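粉末涂层

粉末涂层，又称粉体涂装或静电粉末喷涂，是将不含溶剂的固体粉末涂料施加于工件表面，再经加热熔融、流平和固化形成连续涂膜的表面处理工艺。该工艺主要用于金属制品，也用于部分能够承受固化温度的陶瓷、玻璃和中密度纤维板。与液体涂料相比，粉末涂料在施工过程中几乎不排放挥发性有机化合物，未附着的粉末可以回收，因此在铝型材、家电外壳、金属家具、仪器机架和汽车零部件等领域得到广泛采用。

一、分类

按成膜物质的性质，粉末涂料分为热塑性和热固性两大类。

热塑性粉末涂料以聚乙烯、聚酰胺、聚氯乙烯、聚偏氟乙烯等树脂为基础，受热后熔融，冷却后重新凝固，过程中不发生化学交联。此类涂膜一般较厚，韧性和耐冲击性较好，常见于篮筐、管道、栅栏和洗碗机碗架。其缺点是熔融黏度高、颜料分散困难，对基材的附着力往往依赖底漆。

热固性粉末涂料由相对分子质量较低的树脂与固化剂组成，加热时发生交联反应，形成不溶不熔的网状结构。主要品种包括：

环氧型：附着力和耐化学性优良，耐候性差，长期受紫外线照射后易粉化，多用于室内制品、钢筋和管道内外壁。

聚酯型：以羧基聚酯配合异氰尿酸三缩水甘油酯或羟烷基酰胺固化，耐候性好，是建筑铝型材的主要用料。采用羟烷基酰胺时，固化反应释放水分，涂膜过厚容易产生针孔。

环氧聚酯混合型：两种树脂互为固化剂，成本较低，流平性较好，用于室内金属家具和电器外壳。

聚氨酯型：以封闭型异氰酸酯固化羟基聚酯，外观平整，可制得较薄的涂膜。部分封闭剂在固化时逸出，烘炉需要相应的排风。

丙烯酸型：透明度和耐候性较高，可用作罩光层，但与其他类型的粉末相容性差，混入少量即可引起缩孔，生产中通常与其他粉末隔离。

二、组成与制造

热固性粉末涂料的配方由树脂、固化剂、颜料、填料和助剂构成。颜料须能承受挤出和固化两次加热。常用填料为沉淀硫酸钡和碳酸钙，用以调节密度、光泽和硬度。助剂中，流平剂用于降低熔体表面张力梯度，安息香用于延长脱气时间，蜡类用于提高耐划伤性，气相二氧化硅则在粉碎后加入，以改善粉末的流动性。

制造过程依次为称量、预混合、熔融挤出、压片冷却、破碎、研磨、分级和过筛。挤出温度应高于树脂软化点而低于固化反应显著进行的温度，物料在机筒内的停留时间须严格控制，否则会产生胶粒。研磨通常采用空气分级磨，粒度分布直接影响上粉率与涂膜外观：粗颗粒过多时表面呈橘皮状，细颗粒过多时粉末易结团，荷电和流化性能下降。金属闪光粉末若采用干混法，片状颜料与底粉的荷电差异会造成回收粉色差，邦定法将颜料黏附在底粉颗粒表面，可减轻此现象。

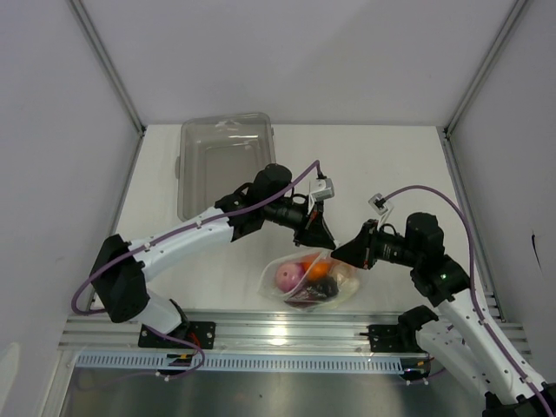 三、前处理

涂膜的附着力和耐蚀性在很大程度上取决于基材表面状态。前处理一般包括脱脂、水洗、除锈或碱蚀、转化膜处理、纯水洗和干燥。

钢铁件多采用铁系磷化、锌系磷化或锆系转化膜。锌系磷化耐蚀性较高，但产生沉渣，含磷废水需单独处理。铝及铝合金件传统上采用六价铬酸盐处理，现已逐步由三价铬和无铬体系替代。镀锌件的锌层在固化时可能释放夹带的气体，在涂膜中形成气泡或针孔，常用的对策为预烘除气，或选用含脱气助剂的粉末。铸铝件同样存在此类问题。

对于厚重的热轧件，可用抛丸代替化学除锈。抛丸后的表面粗糙度应与设计膜厚相匹配，峰值过高时涂膜在峰顶处偏薄，易发生点状锈蚀。激光切割边缘的氧化皮须在涂装前去除，否则涂膜会沿切口剥离。

四、施工方法

1. 电晕荷电喷涂

喷枪前端电极施加高压，使周围空气电离，粉末颗粒通过电离区时捕获离子而带电，在电场力和气流作用下飞向接地工件。该方法适用范围广，上粉速度快。在凹槽和内角处，电力线集中于边缘，内部难以上粉，此即法拉第笼效应。降低电压、减小输粉气量或更换喷嘴可以部分缓解。自由离子在已上粉的表面积累到一定程度时引起反电离，涂层出现麻点。

2. 摩擦荷电喷涂

粉末在聚四氟乙烯枪管内高速流动，与管壁摩擦而带电，枪口不设高压电极。由于不存在外加电场，粉末较易进入凹部，涂膜外观也较平整。其缺点是对粉末配方和压缩空气的露点敏感，枪管磨损后荷电能力下降。

3. 流化床浸涂

将预热后的工件浸入流化状态的粉末中，粉末接触热表面后熔融附着。此法膜厚较大，常用于热塑性粉末和管道防腐。膜厚由预热温度、浸渍时间和工件热容量决定，厚薄悬殊的工件难以获得均匀涂层。

4. 静电流化床

在流化床内设置电极，使粉末云带电后吸附于接地工件。有效高度有限，适合线材、带材和小型零件的连续涂装。

五、固化

固化过程包括熔融、流平、胶化和交联四个相互重叠的阶段。工艺规范所给的温度指工件金属表面温度，而非炉内空气温度。壁厚较大的工件升温缓慢，应以炉温跟踪仪实测升温曲线，并据此确定链速。

对流烘炉温度均匀，适用于形状复杂的工件，但占地较大，升温时间较长。红外加热升温快，受视线限制，背面与遮挡部位易欠固化。二者常组合使用，先以红外使粉末表层胶化，再转入对流段完成交联，可避免炉内气流将粉末吹落。紫外固化粉末将熔融与交联分离，可用于中密度纤维板等热敏基材。

固化不足时，涂膜外观可能正常，但冲击性能和耐溶剂性明显降低。过度烘烤则导致黄变、失光和脆化，浅色及白色涂膜对此尤为敏感。燃气直燃炉中的氮氧化物也会加剧某些配方的黄变。

六、检验

常规检验项目包括膜厚、光泽、色差、附着力、硬度、冲击、弯曲、耐溶剂擦拭和盐雾试验。膜厚在钢基材上用磁感应法测定，在铝基材上用涡流法测定。附着力多用划格法，评级前以胶带剥离切割区。色差测量须注明光源、观察角和测量几何条件，含金属颜料的涂膜应采用多角度仪器。

耐候性试验分为自然曝晒和人工加速老化。人工老化结果与户外表现之间没有通用的换算关系，不同树脂体系之间尤其不宜直接比较。马尔克斯（Jennylyn Marquez）在关于白色聚酯涂膜的比较研究中采用2,000小时人工老化，所试8种配方的保光率排序与户外曝晒结果只有部分一致，其中2种的次序完全颠倒。

七、常见缺陷

橘皮：由粒度偏粗、膜厚不当、升温过慢或熔融黏度过高引起。

缩孔：由油污、硅酮或不相容粉末污染引起，压缩空气含油是常见来源。

针孔：由基材放气、粉末受潮或膜厚过大引起。

露底：由接地不良、法拉第笼效应或供粉不足引起。挂具积聚的涂膜会增大接地电阻，应定期清除。

色差：由批次差异、回收粉比例波动或烘烤条件变化引起。

八、安全与环境

粉末云在一定浓度范围内具有爆炸性。喷房的排风量应保证粉末平均浓度低于爆炸下限的规定比例，回收装置应设泄爆口或抑爆系统，所有导电部件均须可靠接地。喷枪与火焰探测器联锁，探测到火焰后切断高压、供粉和排风。操作人员应佩戴防尘口罩和防静电鞋。

旋风分离器便于换色，但细粉回收率较低；滤芯式回收器回收率高，换色清理时间长。大批量单色生产线多选用后者，换色频繁的生产线常采用旋风分离器加后级过滤器的组合。不能回用的废粉按当地固体废物规定处置，含异氰尿酸三缩水甘油酯者应另行分类。

参见：电泳涂装、阳极氧化、卷材涂装、转化膜、法拉第笼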